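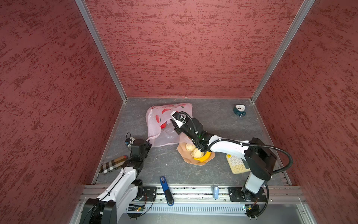
見学会・実演に関する打合せ 議事録

日時:2023年10月30日 13時半開始
場所:Damow 本館2階 打合せ室
出席:Damow 総務、Damow 設備、Lema 開発グループ、Fernular 営業窓口
欠席:Zutance(事前に書面で意見提出あり)
記録:Damow 総務

1.前回議事録の確認

8月の打合せの議事録について、Lemaから訂正が1件あった。「実演は片腕で行う」とあるのは「両腕の装置を使うが、課題によっては片腕だけが動く」の誤り。訂正のうえ承認した。
前回の持ち越し事項のうち、受付場所の変更は済んでいる。駐車場の借用は先方の返事待ちで、今回も持ち越しとする。

2.見学会の概要

Damowから現時点の案の説明があった。
・実演は1日4回。各回の定員は24名とする。
・申込みは事前受付のみ。空きがあっても当日の飛び入りは受けない。
・参加費は無料。昼食を希望する人には弁当を1,000円で用意する。
・案内のちらしは3,000部印刷する。配布先の一覧はFernularが作成する。

定員について、Fernularから各回もう少し増やせないかと質問があった。Damow設備の回答は、実演室の通路幅からみてこれ以上は難しいというもの。前列は床に座る方式にすれば入るという案も出たが、服装の問題があり見送った。定員は案のとおりとする。

弁当の注文は締切後の追加を受けない。アレルギーの確認欄を申込書に設けることになった。欄の文面は総務で作る。

3.実演の内容

Lemaから説明。実演は、囲いの中に身の回りの品物を置き、左右のアームで扱うところを見せる。品物は皿にのせた蒸しまんじゅうとバナナ、いちごのような柄の入ったピンクのビニール袋、電卓、小型の目覚まし時計など。工場の部品を使った実演は行わない。来場者には学校関係者と一般の家族が多い見込みで、家にある物のほうが話が伝わりやすいとの判断である。

袋の扱いについて時間をかけて議論した。
・Lemaの説明では、薄い袋は触るたびに形が変わり、箱や缶のように毎回同じ位置でつかむことができない。見学者には簡単な作業に見えるので、説明役が先にひとこと触れておきたい。
・Fernularからは、失敗する場面があると印象が悪くなるのではないかとの懸念が出た。
・Lemaとしては、つかみ損ねてもそのまま続け、やり直すところまで見せたい。時間で区切り、終わらなければ途中で止める。
・Damow総務は、途中で止める場合の言い方を決めておいてほしいと要望した。Lemaが台本に入れる。

結論として、袋の課題は残す。順番は最後にせず、2番目に置く。最後は電卓を動かす課題とする。

電卓の課題は、キーを押すところまでやるかどうかが決まっていない。Lemaで試したうえで返答する。キーを押す場合は、後ろの席から表示が読めないため手元を映す画面が必要になる。画面の手配は設備が調べる。

食べ物の扱い。本物を使うか模型を使うかで意見が分かれた。Zutanceの書面には「衛生上、本物であれば実演後に配らないことを明記されたい」とある。どちらを使うにしても、実演に使ったものは来場者に渡さないことで一致した。本物を使う場合は回ごとに取り替える。Lemaは、まんじゅうは柔らかさが大事なので本物がよいという意見。バナナはどちらでもよい。次回までに決める。

囲いの中に置く品物の数も話題になった。Damow総務から、物が多いと何をしているのか分かりにくいとの指摘があった。Lemaは、散らかった机に近い状態で動かすことに意味があるとして、減らすことには消極的。説明役が、次に扱う品物を声に出して言うことで対応する。減らすかどうかはリハーサルを見て決める。

4.装置と会場

(1)装置の位置
囲いの背面と左右の壁は暗い赤の仕上げのままで使う。白い壁に替える案がFernularから出ていたが、Lemaによると替えた場合は動作の確認をやり直すことになり、日程に余裕がない。替えない。
見学者は手前側に立つ。アームの根元を固定しているレールも手前にあるため、見学者との間に仕切りが必要になる。仕切りはロープでよいか、板を立てるかを検討した。子どもの手が届くことを考え、透明の板とする。高さは設備とLemaで実物を見て決める。

(2)配線
アームの根元付近に基板と配線が出ている。実演中に触られることはない位置になるが、搬入と搬出のときが心配との意見があった。運ぶときだけ覆いを付ける。覆いはLemaが用意する。通気用の細い開口がある面はふさがないこと。

(3)電源
実演室の壁側のコンセントから単独で取る。同じ系統で湯沸かしを使わない。当日の朝、設備が貼り紙をする。

(4)非常停止
停止ボタンは説明役とは別の担当が持つ。説明役は客席を向いている時間が長く、装置から目が離れる。担当は各回の始めに必ず動作を確かめ、確認表に印を付ける。確認表の様式は前に作ったものを流用する。

(5)照明
天井の蛍光灯は消さない。窓側のブラインドは全回とも閉める。前に午後だけ日が入り、途中で調整に手間取ったことがある。

5.見学者への説明

台本の第1稿をLemaが配布した。主な意見は次のとおり。
・出だしが長い。装置が動き始めるまでに席を立つ人が出る。動かしながら話す形に直す。
・「把持」「軌道」は別の言葉に替える。「つかむ」「動き方」でよい。
・Zutanceの書面に、人が操作しているのか、装置が自分で動いているのかを最初にはっきり言うべきとあった。全員これに賛成。回によって変わる場合は、その回の始めに必ず言う。
・英語版は今回は作らない。問い合わせがあればFernularで個別に対応する。

質疑の時間は各回の終わりに取る。値段を聞かれた場合は答えず、後で連絡する旨を伝えて連絡先の用紙を渡す。用紙はFernularが用意する。

撮影の可否について。来場者による写真撮影は認める。動画はZutanceが難色を示しており、書面だけでは理由が読み取れなかった。Damow総務から問い合わせる。返事があるまで、案内には写真のことだけを書く。

6.当日の人の配置

受付、誘導、説明、停止担当の4つの持ち場に分ける。説明と停止担当はLema、受付と誘導はDamowとFernularで受け持つ。昼休みの交代は午前の最終回が終わってから行う。
Fernularから、受付に名札を置くかどうかの質問があった。名札は作らず、回ごとに色の違う紙の札を渡す。札は退出時に回収する。

7.その他

・ちらしの校正刷りを回覧した。地図の北の向きが間違っている。電話番号の文字が小さい。表紙の色は案のとおりでよい。
・雨天時の傘立ては倉庫のものを使う。足りるかどうか設備で確認する。
・実演室の床の傷は見学会の前には直さない。マットも敷かない(つまずくおそれがある)。
・控室の鍵の返却先が前回と変わっている。総務に返すこと。

8.宿題

Damow総務:申込書の文面、動画撮影についてZutanceへの問い合わせ、弁当の業者への連絡
Damow設備:透明の板の見積り、手元を映す画面の手配可否、傘立ての確認
Lema:台本の第2稿、電卓の課題の範囲、運搬用の覆い
Fernular:配布先の一覧、連絡先の用紙、ちらしの直しの戻し

リハーサルは台本の第2稿がそろってから日を決める。Zutanceにも出席を依頼する。

次回の議題
・食べ物は本物か模型か
・品物の数
・駐車場(持ち越し)

以上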